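Holroyd tool library gets to stay put, for now

Wednesday, November 13, 2019

Quick one before the print deadline. The Holroyd tool library is not closing. Repeat, not closing. The lease on the old Dakton Street storefront was up at the end of the year and the owner had another tenant lined up, a phone repair chain, so a lot of people had already started bringing back their drills and saying goodbye.

Deal got signed last night. Two more years, same rent for the first one, then a bump. How big a bump we don't know yet, the paperwork wasn't out when we called.

For anyone who missed it, the tool library has been lending since a June weekend when the hardware store shut down and somebody bought up the rental stock cheap. Ladders, tile saws, sanders, a post hole digger that is out pretty much all spring. You pay by the year and borrow by the week. Late fees are small but they do chase you.

Ryan Bramwell, who runs the front desk and most of the back room too, was still carrying boxes when we stopped by. He'd packed up two shelves of clamps before the phone rang. Now unpacking them. "I labeled everything for storage," he said. "So if you want a clamp this week, ask me, don't go looking."

What changes:

Hours. Open until 8 on Thursdays, starting next week. Saturday mornings stay the same. Mondays are gone, not enough people came in.

Fees. No change until spring. Anybody who turned in their card this fall can get it back at the desk, no new sign-up charge. Bring an ID.

Deposits. The big stuff (tile saw, floor sander, the pressure washer) will need a card on file. This one was coming anyway, after a sander went out in the summer and never came home.

The back room. Biggest change of the lot. Under the new lease the library gets the rear half of the building, which has been sitting locked up behind a partition wall. That wall comes down after the holidays. Plan is a repair night, plus a bench you can book by the hour if your apartment has no room to saw a board in. Fourteen people have already put thier names down for the first repair night and there are 16 spots, so hurry if you want in. Lamps, chairs, toasters, kids toys. No gas engines, the insurance won't have it.

There was some grumbling over the parking. The spaces behind the building go with the rear half, and the bakery next door, Billetti, has been using them for deliveries for years. Both sides say they've talked. Vans get the spots until 7 in the morning, library gets them after. We'll see how that holds up the first time somebody comes early for a cement mixer.

Also the roof. The owner has agreed to fix the leak over the ladder racks, in writing this time. Work is down for before the first hard freeze, so any day now really. The bucket stays until then.

Donations are being taken again from Saturday. Hand tools yes, power tools only if they run and have the cord in one piece. They have enough hammers. Please, no more hammers. Short on: socket sets, bar clamps, long levels, safety glasses in kids sizes.

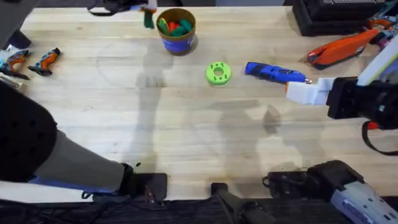
Dean Mapplebeck wrote in to say he was glad about the lease but wished the late opening was on a Friday, as he works evenings the rest of the week and has been borrowing through his sister's card. He also wants to know if the bench can be booked for a full day, he has a door to plane down and an hour won't cut it.

We asked. Half days to start with, full days maybe later on, depends on demand. Friday hours were looked at but there was noone to cover the desk.

Sign-up sheet for repair night is at the front counter, or call during open hours. The machine is full so don't leave a message.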